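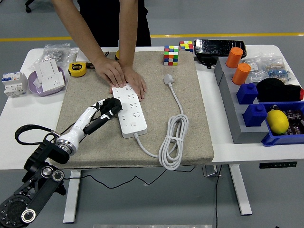
Power strip out on the desk mat, cord still in its strap.

Taming the power strip

Every desk has one, and on most desks it lives on the floor behind the drawers with a wig of dust on it. Ours in Zotadbridge spent four years there. I moved it in November, after kicking the switch and losing an afternoon's invoices, and have had opinions on the subject ever since.

Lay it out before you fix it anywhere. Put the strip on a mat or a folded towel and look at the whole length of it. A felt-type mat is good because the strip doesn't skate about and the desk doesn't get scratched. Clear a decent space. Puzzle cubes may stay if you have the willpower, which I don't.

Find the button first. If your strip has a single button at one end, decide which end you want near your hand before anything gets screwed or stuck down. I mounted mine the wrong way round and switched it off with a ruler for six weeks.

Measure the cord, then measure the route. They are different numbers. Mine had to go down the back of the desk, along the skirting and up to the socket, and the desk top was only 63 cm from the wall socket as the crow flies. Crows don't go round radiators. The route came to 210 cm. If the cord won't reach, move the desk or buy a strip with a longer cord. Don't plug one strip into another.

Coils and straps. A strap round the spare cord is a fine thing in a drawer. In use, let the cord out, particularly if you're running anything that heats. A tight bundle under load gets warm, and a tight bundle under load beneath a pile of post gets warmer. If there's a lot left over, lay it in long loose bends along the back of the desk.

Straps worth having. The hook-and-loop kind, cut from a roll. Wire ties bite into the cord, and elastic bands go to toffee by the second summer. I had a Lulance roll that saw off the whole house, shed included.

Fixing it down. Fraser Strachan swears by screws and will tell you so at length. I used sticky pads under the desk top and they held until the first hot spell, when the lot came down on my foot. Fraser has been gracious about it twice. If your strip has keyhole slots on the back, use them, and unplug it from the wall before you go near it with a driver.

Pulling plugs. Press down on the strip with one hand and pull with the other, gripping the plug and never the cord. A strip loose on a desk will follow the plug halfway to the kitchen.

Cleaning. Unplugged, dry brush, then a dry cloth. An old pastry brush gets between the sockets nicely. It does not go back in the kitchen afterwards, whatever anyone in this house may claim.

Labels. Masking tape and a biro, folded over the cord next to each plug. Mine say LAMP, PRINTER and DON'T.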